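3.2 Where the lemon goes

Our interest is in what people take to be the proper place of a thing during food preparation, and how little they agree about it. Verena Lehner and Lwazi Joubert coded 48 tabletop layouts for this section, using the Doruvano scheme with 11 placement categories. Three of those categories concern citrus, which seemed excessive until we began.

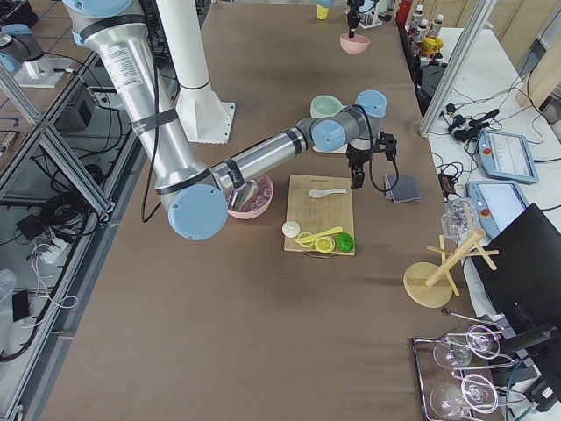
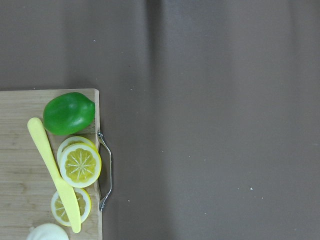
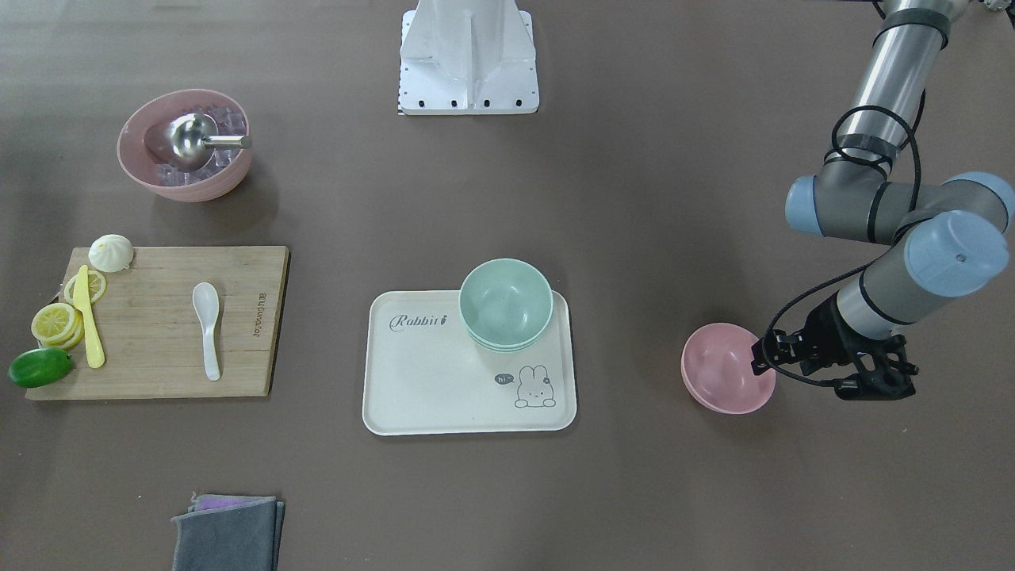 Figure 7. Three views from one drinks-and-garnish layout. A cutting board is present in each.

The board behaves less like a tool than like a parking lot. Items arrive there to be cut and then stay, having acquired a kind of tenancy. Coders disagreed most over whether a slice left on the board should count as "in use" or "put away" – a dispute that ran from October into the following spring and was settled by adding a category called "resting."

Bowls gave less trouble. Ice was assigned to a bowl without debate, and both coders treated its position as fixed once the layout had begun. Spoons were another matter. Krasniqi's earlier scheme files any unattended spoon under "lost," a position we find harsh but have been unable to improve on.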